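Handout 4: Notes on the Rivgate demonstration

Read before the September visit. The demonstration covers hand-held grippers. An operator holds one in each hand and performs a tabletop task directly; no arm is involved at this stage. Jaw opening and wrist pose are logged for each trial.

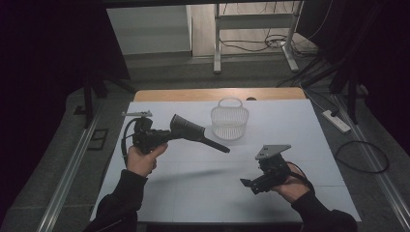 A session at Rivgate is 42 trials. Failed grasps are kept and labeled — do not discard them in your own lab work either. Niall Farquharson will take questions on calibration afterward.

Bring the Fadlow worksheet, part 2 completed.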